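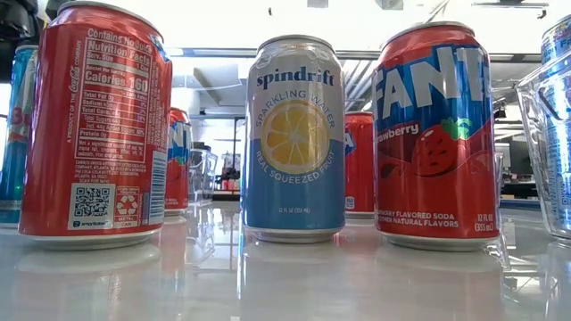
160 calories, contains no juice.

Tuesday, July 16, 2019

I gave up soda in October. I mention it early because people who have given up soda mention it early, and I would like to get my turn over with.

It was my dentist's idea. Dr. Garrido is a soft-spoken man who has never once told me to do anything. He asks questions. "And how many of those would you say you have in a day?" he asked, and I gave him a number, and he wrote down a different one. Then he looked out the window for a while. I drove home and poured what was left in the fridge down the sink, feeling like somebody in a movie about a much worse problem.

The first week was mostly headaches. I had been told about the headaches and assumed they happened to weaker people. By Wednesday I was lying on the couch with a damp washcloth over my eyes, listening to the refrigerator hum and taking it personally. My sister Zulema Rivadeneira (she kept the family name, I married out of it and into a much easier one to spell over the phone) drove over from Nurncombe with a bag of groceries and a lecture. The lecture was on seltzer.

I have tried with seltzer. It tastes like someone in the next room is eating a lemon. Zulema drinks the grapefruit kind all day long and says you get used to it, which is also what she said about her first husband.

What I missed most was three o'clock. I work in the billing office at a plumbing supply company, and at three every afternoon for 18 years I got up, walked down the hall, put my money in the machine and stood there while it thought things over. Then the thunk. Then the walk back the long way, past the loading dock, where there is usually an argument going on. Take away the soda and I had no reason to be in the hallway. I tried going down there with a glass of water and felt like a ghost.
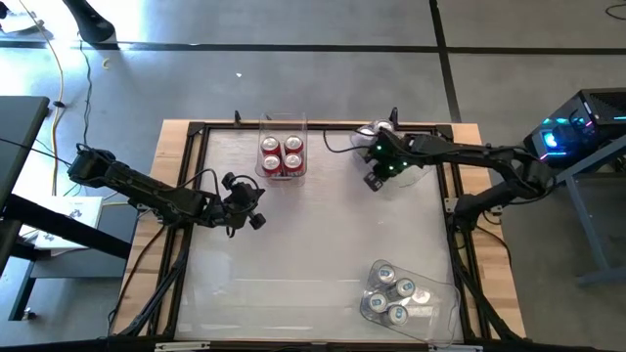 So I took up tea, badly. I bought a Butell kettle, which has 2 settings, and as far as I can tell both of them are "boil." I bought a tin of something called Eterdale Evening Blend and drank it at three in the afternoon like an outlaw. It's fine. It tastes like a nice wet fence. I have since moved on to plain black tea with more sugar in it than I plan to discuss with Dr. Garrido, who will only ask me how much and then look out the window.

My nephew says I should use an app. He has one that gives you points for every day you go without whatever it is, and when you get to 1000 it shows you a picture of a mountain. I asked him what happens after the mountain and he said he thought it was a bigger mountain. I keep my tally on the back of the electric bill envelope, and I lost the envelope in March.

I should say that I have slipped. There was a wedding in April, and a very long wait at the tire place, and one Sunday I can't account for at all. Each time it was sweeter than I remembered and I finished it anyway, every drop, standing up. I didn't feel guilty so much as sticky.

My next cleaning is a week from Thursday. I've been flossing since Saturday, and I expect he'll know.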